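Hanis Opens Stablecoin Settlement Accounts to Small Importers and Exporters

GRISGATE, September. Hanis, a provider of digital payment services for businesses, today announced the general release of Hanis Settlement Accounts, a service that lets small trading companies pay overseas suppliers and collect from overseas buyers in dollar-backed stablecoins while keeping their books in ordinary currency. The release follows a closed pilot in which 106 companies used the accounts for day-to-day invoices.

The service is offered together with Fullum, which holds customer reserves and carries out conversion between stablecoins and bank money. Furukawa, a supplier of accounting software to wholesalers and freight agents, has added the accounts to its invoicing product and will make the connection available to its customers at no extra charge during the first year.

Why the Service Was Developed

Small importers often wait several business days for an international bank transfer to arrive. During that time goods may sit in a warehouse, and the final amount received can differ from the amount invoiced once correspondent bank fees have been taken out. Many owners have looked at digital currencies as an alternative but have been held back by price swings, unclear record keeping and the work of managing private keys.

Hanis Settlement Accounts were built for companies in this position. A customer approves an invoice in its local currency. Hanis quotes a fixed rate, which is held for 13 minutes, and the payment is sent as soon as the customer confirms. The supplier may receive stablecoins in its own wallet or have the funds converted and paid into a bank account. At no stage is the customer required to hold a digital asset overnight.

Results of the Pilot

Companies in the pilot sent and received about 4,000 payments through the service. The most common uses were deposits on factory orders, final payments against shipping documents, and refunds to buyers. Participants also asked for several changes, and the following have been included in the general release:

Two-person approval for any payment above a limit set by the account owner.

A payment record that shows the invoice number, the quoted rate, the fee and the transaction reference on a single page.

The option to save a supplier's wallet address only after a small test payment has been confirmed by the supplier.

Monthly statements in a format that can be passed directly to an outside accountant.

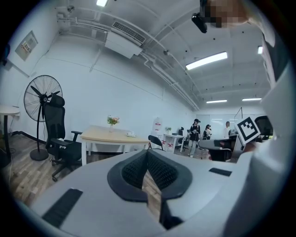
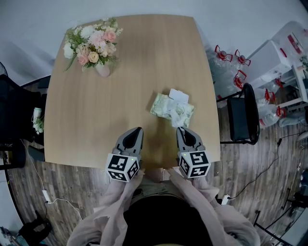

Safeguards and Reserves

All stablecoins handled through the service are backed by cash and short-term government securities. Customer balances are kept apart from the operating funds of both Hanis and Fullum and are not lent, pledged or used as collateral. Fullum will publish a reserve statement every month, and an outside accounting firm will review the statement twice a year.

Every new customer must complete an identity and business check before an account is opened. Outgoing payments are screened against sanctions lists, and wallet addresses are reviewed before funds are released. A payment that cannot be cleared is returned to the sender's account, less any network fee already paid.

Customers should be aware that stablecoins are not bank deposits and are not covered by deposit insurance. Transfers on a public blockchain cannot be reversed once confirmed. Full details of the risks are set out in the customer agreement, which should be read before an application is submitted.

Availability and Pricing

Applications are open from today to registered companies in the countries listed on the Hanis website. There is no setup fee and no minimum balance. Customers pay a single fee per payment, shown before approval, and companies that joined during the pilot will keep their present terms until the end of their contract period.

Companies that open an account this month may use the service for 60 days without paying the monthly account charge. Customers of Furukawa can apply from within their invoicing software and will not need to enter their company details a second time.

Support is provided by telephone and e-mail from the Hanis office in Grisgate, beginning at 8:00 a.m. on business days. Urgent reports concerning a lost device or a suspected unauthorized payment are accepted at any hour.

About Hanis

Hanis provides payment and settlement services to small and midsize companies engaged in cross-border trade. The company is based in Grisgate.

About Fullum

Fullum provides custody, reserve management and currency conversion for licensed payment businesses.

Media Contact

Hanis Press Office, Grisgate
Requests for interviews and further material may be sent through the press page of the Hanis website.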